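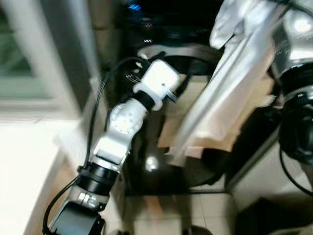

27th June

Slept until almost nine, which I haven't done in ages, and woke up to the smell of the neighbors' coffee coming in through the window. I lay there a while feeling guilty about the tomatoes and then went down in my slippers to water them - the ones along the fence are finally turning, bless them.

Gorazd Omerović called before lunch to say he is 68 now and has decided to learn the accordion! He bought one secondhand and has had two lessons so far, and he played me a waltz over the phone, or most of one. I laughed so much I had to sit down on the stairs, and then I got a little teary, thinking of Dad playing in the kitchen with all of us underfoot.

Made the cold cucumber soup for supper and put in too much dill again. Must write to Aunt Vera tomorrow and send back her cake tin.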